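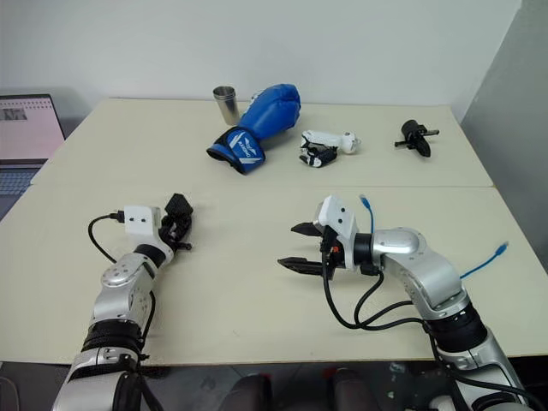 El distribuidor, Cisier, respondió al informe anterior que la fecha de octubre le parecía asumible para la edición física, siempre que el estreno digital no se adelantara más de tres semanas y que el máster definitivo llegara con los subtítulos ya validados. Sobre el precio no se pronunció. Esa respuesta condiciona buena parte de lo que sigue.

Imprimir | Enviar por correo electrónico

Informe de avance n.º 3. Edición doméstica del largometraje «Mahawong»
Destinatario: Fondo Fisemon de apoyo a la distribución audiovisual
Beneficiario: Pirero, productora y editora
Fecha: 2026-03-08

1. Objeto

El presente documento recoge el estado de ejecución de la ayuda concedida para el lanzamiento de «Mahawong» en DVD, Blu-ray y venta digital. Comprende los trabajos realizados desde la entrega del informe n.º 2, las desviaciones respecto del plan aprobado y las tareas pendientes. No incluye la explotación en salas, que se justificó en expediente aparte.

2. Máster de imagen y sonido

La conformación del máster está terminada. La duración final queda en 94 minutos, dos menos que la copia exhibida en salas, por la supresión del prólogo acordada con dirección. El etalonaje para uso doméstico se ha rehecho en las secuencias nocturnas del tercer rollo, en las que la compresión de prueba producía bandas visibles en los fondos oscuros. La segunda prueba se considera válida.

En sonido se entregan dos pistas: 5.1 y estéreo. La mezcla estéreo no es una reducción automática de la anterior; se han corregido a mano los diálogos del personaje de la abuela, que quedaban por debajo de la música en la escena del embarcadero. La pista de audiodescripción está grabada y pendiente de montaje.

3. Subtitulado

Se previeron 12 idiomas. Nueve están traducidos, revisados y sincronizados. Los tres restantes (húngaro, griego y finés) están traducidos sin revisar. El subtitulado para personas sordas en castellano contiene 857 rótulos tras la última corrección; se han unificado las etiquetas de efectos sonoros y se ha sustituido el código de colores de dos personajes secundarios que coincidían en pantalla.

Conviene señalar que la supresión del prólogo obligó a desplazar todos los códigos de tiempo. El desplazamiento no fue uniforme, dado que el corte incluye un encadenado, y hubo que revisar a mano los primeros diez minutos en cada idioma.

4. Contenido adicional

El plan aprobado incluía un documental de rodaje, tres escenas eliminadas y un audiocomentario. Situación de cada elemento:

- Documental de rodaje: montado, 31 minutos. Falta licencia de una canción que suena en la radio de la furgoneta. Si no se obtiene, se sustituirá el audio de ese tramo.
- Escenas eliminadas: dos terminadas. La tercera carece de sonido directo utilizable y se propone retirarla.
- Audiocomentario: grabado en una sola sesión. Pendiente de limpieza de ruido y de revisión jurídica.

El prólogo suprimido se ofrecerá como extra independiente en el Blu-ray. No supone coste adicional.

5. Fabricación y tirada

La tirada inicial se mantiene en 4.000 unidades, sumados ambos formatos. De ellas, 400 corresponden a la edición en caja rígida con libreto. El presupuesto de la imprenta para el libreto venció en enero y se ha solicitado de nuevo; la oferta recibida supera la anterior en un 6 %, diferencia que se absorbe con la partida de imprevistos.

El menú del DVD ha superado la prueba en reproductores domésticos. En el Blu-ray persiste un fallo: al volver desde el audiocomentario al menú principal se pierde la selección de idioma. El laboratorio lo ha reproducido y trabaja en una nueva versión de autoría.

6. Distribución digital

Las especificaciones de entrega de las plataformas se han recibido completas. Los paquetes de compra y alquiler comparten máster y se diferencian solo en los metadatos. La sinopsis corta se ha reescrito por exceder el límite de caracteres. La clasificación por edades que figura en los metadatos es la de salas; se ha consultado si el corte obliga a una nueva calificación y no hay respuesta todavía.

7. Desviaciones

Calendario: cinco semanas de retraso en autoría de Blu-ray, sin efecto sobre la fecha de salida.
Presupuesto: ejecutado el 61 %. Sin solicitud de ampliación.
Contenido: se solicita al Fondo autorización expresa para retirar la tercera escena eliminada, comprometida en el apartado 2.4 de la memoria.

8. Próximas tareas

Revisión de los tres idiomas pendientes, montaje de la audiodescripción, segunda versión de autoría y cierre de la carátula. La carátula requiere el visto bueno de Cisier sobre la posición de los logotipos; el del Fondo figura en contraportada y en los créditos finales, según las bases.

El informe n.º 4 se remitirá con la copia de comprobación del disco y las facturas de laboratorio.

Archivado en: Cine > Distribución > Informes de seguimiento

Este sitio utiliza cookies propias y de terceros con fines analíticos. Si continúa navegando, acepta su uso. Aceptar | Configurar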